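The director of Vomirmont spent 47 nights shooting her second horror feature in a closed boarding school, and she would be happy never to see the place again.

"The heating was off for the whole shoot," she says. "You can see breath in the dormitory scenes. That's real, and it saved us some effects money."

The film follows a night nurse who starts hearing a pupil's voice in the water pipes. It is slower than her debut, Cartwright, a slasher with a high body count. She says the change was deliberate.

"Cartwright had 130 effects shots and I was tired of all of them. I wanted this one to be four people in a building. The script was 188 pages at first. We cut it nearly in half before anyone would read it."

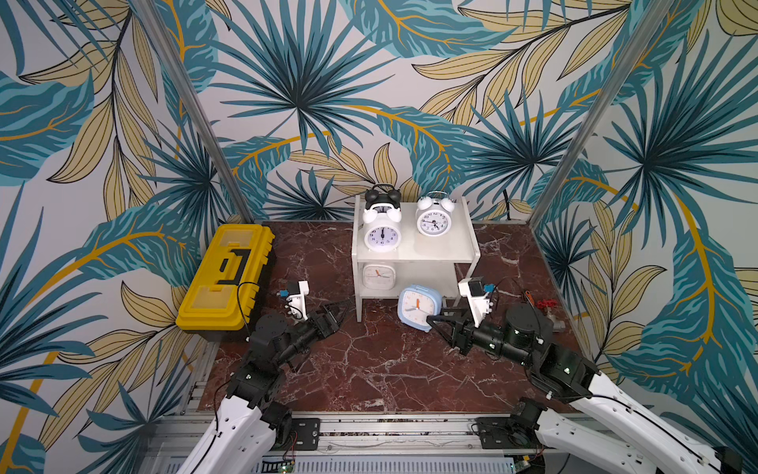 Most of the cuts came from the ending. An early draft explained who the voice belonged to and how she died. The finished film leaves that open, and some festival viewers have complained.

"I get asked about it every time," she says. "I do have an answer. I told the lead actress and the sound mixer, and they've kept it to themselves."

Vesteck, the distributor, opens the film in October. She is already writing the next one, Wositero, set on a river ferry. She expects to shoot it in summer.

"I asked for warm weather," she says. "That was my only condition."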